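Best way to tape-loop a long drone piece? (5 min read)

Print this thread | E-mail this thread

womier_hum
I'm putting together a side-long drone piece for a cassette release and I keep going back and forth on loops. Right now I have 9 loops, all on quarter-inch tape, all different lengths. The idea is to let them drift against each other and record the result in one pass. My trouble is that the low end turns to mush once more than 5 of them are running. Do I filter each loop going in, or fix it on the mixdown?

slowdecay
Filter going in. Once the mud is on the tape you are stuck with it. I cut everything under 200 Hz on all but one loop and let that one carry the bottom.

Pellegrini_L
I disagree. If you thin out every loop you get a clean recording of nothing much. The mush is where the good stuff happens. Liliana Pellegrini here, I did the Novuson tape last March and every loop on it went in full range. I rode the faders by hand and did the whole side in a single take. The third pass was the keeper.

slowdecay
I have that tape. I like it, but side B is hard to listen to on anything smaller than big speakers. On my kitchen player it's a flat rumble.

Pellegrini_L
It wasn't made for a kitchen player.

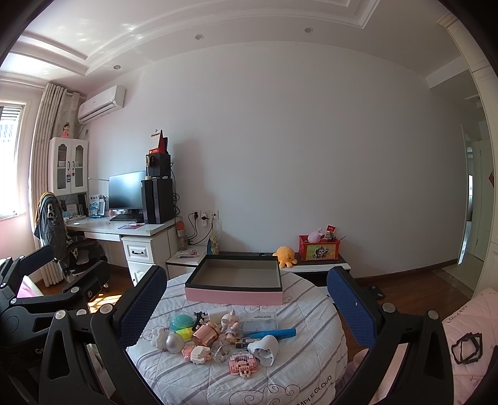 womier_hum
Does the type of tape matter much for loops this long?

idemex
Thickness matters more than brand. Thin tape stretches when you run it around mic stands, and the pitch starts to wander. Use the thickest stock your machine will take and keep the tension low.

womier_hum
OK, that explains some of my wobble. I've been using thin stock from a box lot. I kind of like the wobble on the organ loop, so that one can stay.

slowdecay
Clean your heads too. Old box lots shed. I do mine between every take with swabs and alcohol from Meijer.

idemex
On the original question, you could split it. Filter half the loops, leave the rest alone, and bring the full-range ones in late. A side where everything is present from the first minute has nowhere to go.

Pellegrini_L
I can live with that one. Still wouldn't filter the organ.

womier_hum
Going to try the split on Sunday. Will post a rough if it's any good.

COMMENTS (3)

gravelroad: Same problem here with four loops and a cheap mixer. Rolling off the lows at the mixer helped a little, moving the loops apart in the stereo field helped more.

tess_o: Are people still getting cassettes dubbed or doing it at home? My last quote was too high for a short run.

hollowpipe: Side B is the best thing on the Novuson tape. Get better speakers.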